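Repainting the bedroom wall, and what I learned about filler

2025-05-15

Print this page | E-mail this to a friend

When we moved into the apartment in Prellham, the bedroom had one wall that I did not like from the first evening. The paint was a kind of yellow, and under the paint there were many old holes from shelves and picture hooks. The person before us had closed some of them with toothpaste, I think. At least it was white and it came out in crumbs when I touched it with a screwdriver.

For a long time I did nothing. I put it on the list, and the list stayed on the refrigerator. Then in April I had a few free days and I decided that the wall would be first. I am not a professional and I did not grow up in a house where people repaired things. My father called a man for everything. So I read a lot before I start, and I make notes, and these notes are the reason I have this blog.

I will begin with the holes, as they took most of my time.

I counted them because I wanted to buy the correct amount of filler. There were 41. Most were small, as wide as a pencil, but a few were large enough for my thumb, and in one of them there was still a plastic plug which somebody had pushed too deep. I tried to pull it out with pliers and I broke the plaster around it. A better way, which I found later, is to turn a screw into the plug only a little and then pull on the screw. If it does not come, cut the edge of the plug with a sharp knife and push the rest deeper into the wall. You will cover it anyway.

For filler I had the choice between powder and ready-made. In the store, Kultgate, they have a whole shelf of both and the labels all promise the same things. I bought a tub of ready-made, from Grotora, as I was afraid to mix the powder wrong. For the small holes it was good. For the large ones it was a mistake, or I used it in a wrong way. I filled them completely in one time, made them smooth, and was very satisfied. The next morning every large hole had a dip in the middle, and two of them had a crack like a small star. I had to go over them again, and one of them a third time.

So now I do it in layers. A thin layer goes deep in the hole, then I wait until the next day, then another one, and the last layer stands a little higher than the wall. The extra part goes away with sandpaper. I have to say that waiting is hard for me. I like to finish a thing on the same day when I start it, and a wall does not care about this.

One more thing about holes. Before filling, take a damp brush and clean the dust out. I skipped this on the first ten or so, and in some of them the filler came out again on my knife like a cork. It is a strange feeling to see your work hanging on the end of a knife.

The sanding

I used paper with grit 60 at the beginning, only because it was already in the house. Please do not do this on a wall. It took the filler down very fast, but it also made scratches in the old paint around it, and I could see them in the evening when the lamp was on. Then I had to fill the scratches. After this I bought a fine paper and folded it around a piece of wood, and I worked in small circles without pressing much.

The dust is terrible. I closed the door and put a wet towel under it, and there was still dust in the kitchen, on the butter dish. If you can, cover the bed with an old sheet and not with plastic. Plastic is slippery, and all the dust runs down from it to the floor when you move it. I had a mask, and I wore it, but my glasses became foggy every few minutes. A friend told me to put the glasses further down on the nose, over the edge of the mask. It helps a little.

When the sanding is done, wipe the wall with a cloth that is almost dry. I used a wet one the first time, and it made the new filler soft again in two places. You can guess how I felt.
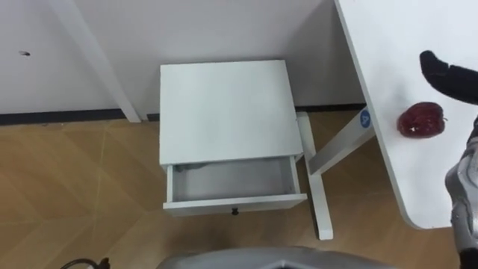
A small white nightstand, drawer open, against a light grey wall

The primer

I did not want to use primer. It costs money and it looks like nothing, just thin milk. But I made a test behind the door, where it is dark: one filled place with primer and one without, and then normal paint over both. The place without primer was dull and the edge of the filler was clear to see, even after the second coat. The other one disappeared nearly completely. So I went back to the store and bought a can.

You do not need to prime the whole wall if the old paint is in good condition. I did only the filled places and a hand's width around them. With 41 of them it made a very funny pattern, like a skin disease, and my neighbor who came to bring a package asked me if this was the final design.

Choosing the color

This part took more discussion than all the others together. In our home there are two opinions about every color. I brought many paper cards from the store and we taped them to the wall, and they changed through the day so much that I started to write the time next to them. One grey was nice in the morning and it was almost purple at night. Another one, number 1617 on the Sosa card, looked boring in the store and quiet on our wall, and we both said yes on the same evening, so I bought it the next day before anybody could change their mind.

My advice is to paint a real sample, as big as a newspaper page, and not to trust the card. The card is always too small, and it is surrounded by your old color, which changes how you see it. Also look at the sample with the lamp that you really use at night.

The painting

The painting itself was the fastest part. I cut the edges first with a brush, along the ceiling and around the sockets, and then I used the roller. (Turn off the power at the breaker before you take off the covers of the sockets, and check with a tester that there is really no current. I check two times, I am this kind of person.)

What I did wrong here: I painted all the edges of the whole wall and then I drank a coffee. When I came with the roller, the edges were already dry, and after the first coat there was a visible line like a picture frame. For the second coat I did one piece of edge, then rolled this piece immediately, then the next one. The line went away, mostly. In the corner near the window it is still there, but only I know where to look.

The roller should be full of paint but not dripping. I was too economical at the beginning and I pressed on it to get the last drop out, and this gives stripes. When you hear a sticky noise, take more paint.

About tape I have mixed feelings. I used the cheap kind on the baseboard, and it pulled away some of the old paint when I took it off. I think I also left it too long – three days, when it should be removed while the last coat is still a little soft. If I am slow and the brush is good, I can make a straight line by hand that is better than the line with tape. If I am tired I cannot. So maybe the rule is to stop when you are tired.

Things I would buy again

A good brush with an angle. The wide filling knife, which I thought I did not need, as I already had a narrow one. The narrow one is for pushing filler in and the wide one is for making it flat, and with both of them you have much less to sand. And a small tray with a lid, so I can make a pause without washing everything.

I would not buy again the roller set with the thin handle. It bent on the first day.

I kept what was left of the paint in a glass jar with the number and the room written on it. The big can was nearly empty, and I read that paint becomes dry faster when there is much air above it. We already needed it once, after I hit the wall with the ladder when I was carrying it out.

Next is the door of the bathroom, which does not close when the weather is humid. I have borrowed a plane and I have been reading about hinges all week. If somebody has experience with old doors that were painted many times, please write me, I would like to know if I should take off the paint first or plane directly through it.

Contact | Copyright 2025, all texts by the author of this blog | Back to top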